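Home > Notes from the Bench > Can it do my chores yet?

Last updated: September 9, 2018

Every time I tell someone what I do at Kelham they ask me the same thing, which is when they can have one that empties the dishwasher. My neighbour Dean Whiteley asks it over the hedge roughly once a fortnight, and he's got a point. I've been going on about helpful machines for years and I still pair up my own socks.

So I've put a small gallery together. No dishwashers, sorry Dean! These are little household bits, the kind of thing that ends up on the coffee table and needs putting back where it belongs: small cases, lids, a soft toy, tiny pieces you'd lose down the sofa. It sounds like nothing. A five-year-old would have it done before you'd finished asking (if you could get a five-year-old to tidy up, that is). For a pair of arms it's a proper job, and I find it much more telling than watching one weld a car door for the thousandth time. 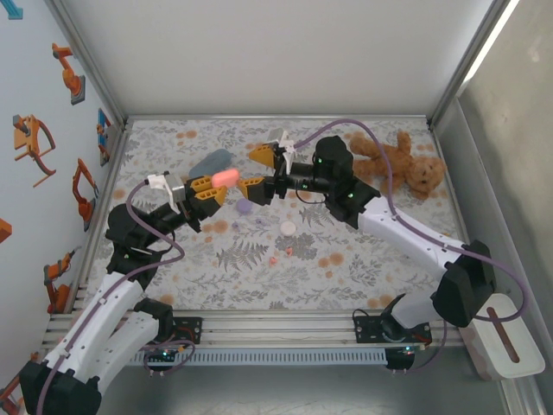
Pink bar between the two sets of orange fingers, teddy flat on its back in the corner. Two hands close together is the bit I always lean in for.
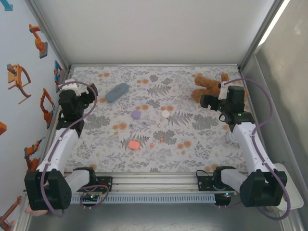 Both grippers empty, and plenty still to do in the middle. Look how small the littlest pieces are — a couple of them nearly vanish into the flowers.

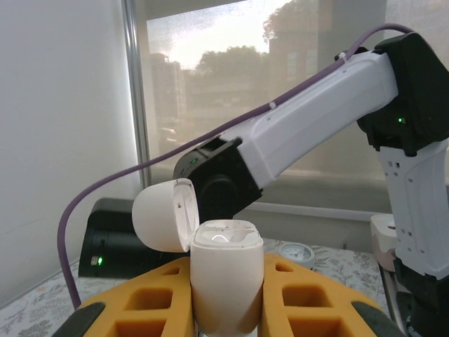
An earbud case standing up in yellow foam with its lid open. Fiddly enough with fingers!

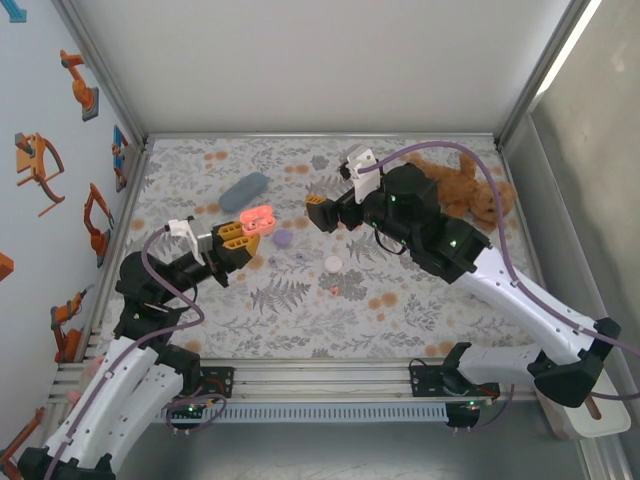

The coral-pink case with two tiny holes in the top, and a gripper just beside it. The slate-blue one is lying behind.

Now, the chores question. My answer has changed a bit since May, when I went round a packing floor run by a firm called Arkier and came home feeling rather gloomy. They had a machine on trial putting small boxed goods into trays, and it was lovely to watch as long as every box arrived the same way up. One box on its side and somebody had to walk over. I asked the chap on the line how often he walked over and he just laughed.

That's the shop floor, though, where you can at least tidy the world up first. You can put in a fence and a belt and a nice flat tray. You can't do that to my kitchen. Things in a house are squashy, or shiny, or the same colour as whatever they've been put down on, and half of them have a hinge. A lid is my favourite test of all. You have to hold the bottom still and be gentle with the top, and you need to know when to stop pushing. We do that without looking, usually while talking.

I keep a rough score at home, just for fun. I wrote down every small chore I did over 30 days and then went through with a pencil, marking the ones I'd trust a machine with today if you gave it all the time it liked. There were 65 different chores on the list (I was surprised too) and 58 of them got a firm no. The seven that passed were all of the pick it up, put it there sort, with nothing wet and nothing that would matter much if it got dropped. Wiping the hob didn't pass. Folding a fitted sheet didn't pass either, but then I can't do that myself.

My friend Isari thinks I'm too harsh and that I ought to count anything a machine could do slowly while I'm out at work. Maybe! If it took all afternoon to put the remote back in its drawer I suppose I wouldn't mind, as long as the remote was in the drawer when I got in. I'd want it to cope with the cat, mind you.

I'm going to redo the list next spring with the same pencil and the same rules, and I've promised Dean I'll put the dishwasher at the top of it.

Contact | © Notes from the Bench | Back to top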